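Ticket: Standing order to savings returned, monthly fee charged twice
Opened by: Dwayne Baptiste
Account type: Cultari Community Current, small organization
Branch: Prydderch counter (shared with the post office)
Status: Resolved, one item carried over

Opening message

I look after the account for the Prydderch lunch club. We moved it to Cultari when the Relano branch closed in March. Since the move we have had a standing order for 400 going from the current account to the savings account on the first working day of the month. It worked every month until this one. This month it left the current account, came back the same afternoon with the note "returned, payee details," and then the monthly fee showed up twice.

I went to the post office counter with the passbook. The clerk could see the balance but could not see the standing order at all. She gave me a slip with the reference 918 on it and told me to use the online form. I have tried the following:

Logged out and back in. No change.
Checked the savings account number against the passbook. It matches.
Deleted the payee and added it again. The site accepted it but the next payment still shows as "on hold."
Sent a one-off payment of 400 by hand. Also returned.
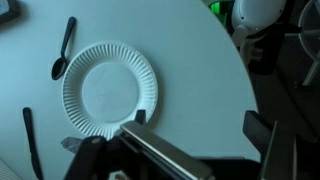
Plate and spoon on the round table.

Reply from support

Thank you for the detail. We can see both returned payments. Nothing has been lost — the full amount is back in the current account each time.

The first check is whether the savings account was opened under exactly the same name as the current account. For accounts that came over from Relano, the two were sometimes set up on different days and the names were typed in separately. Please send the name as printed on page one of each passbook, including any punctuation.

Please do not delete the payee again for now. Each time it is added, a new hold starts.

Reply from Dwayne Baptiste

Current account passbook: Prydderch Lunch Club.
Savings passbook: Prydderch Luncheon Club.

I had not noticed that. Both were filled in at the counter from the same sheet of paper. The paying-in book says Lunch Club as well.

I would still like to know why it went through for months with the wrong name and then stopped. We also have a bill from Prulby for 600 due before the end of the month, and I need to know if that will bounce too. It goes from the current account to an outside payee.
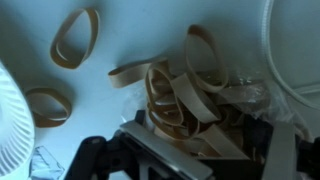

The other thing is the fee. It was taken on the day the first payment came back and again the next morning. The tariff sheet I was given at the counter has one fee per month and says nothing about a charge for returned payments. I have looked on both sides of it.

Reply from support

Answers in order.

The name. Until this month, payments between two accounts held by the same customer skipped the name check. They no longer do. "Lunch" and "Luncheon" count as a mismatch, so the payment is sent back automatically.

The Prulby bill. That payment is not affected. It uses a payee that passed the check when it was set up, and the hold applies only to the savings payee. You can pay it as normal.

The fee. The second one is our error. When the payment came back, the system read it as a new month's first credit and billed again. We have asked for a refund.

To correct the name we need one of the following, brought to the Prydderch counter:

A letter signed by two people named on the account, giving the correct name.
The original opening form, if you kept the customer copy.

The counter can stamp and scan either one. They can't change the name themselves, which may be why the clerk sent you back to us.

Reply from Dwayne Baptiste

Letter signed and handed in this morning, October 22, 2020. The clerk scanned it and gave me a receipt. She also added a note to reference 918.

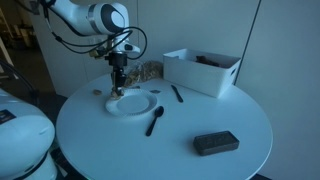 White arm over the table, with the paper plate.

Reply from support

Letter received and accepted. The savings account is now Prydderch Lunch Club. A new passbook cover page can be printed at the counter the next time you are in — the old one stays valid until then.

The hold on the payee has been lifted. Please send this month's 400 by hand. The standing order will pick up again on its usual date.

Reply from Dwayne Baptiste

Sent, and it shows in savings. The Prulby payment has gone too. The second fee is not back yet.

Support note

Name mismatch closed. Fee refund moved to billing under the same reference. Form reset passed to the web team.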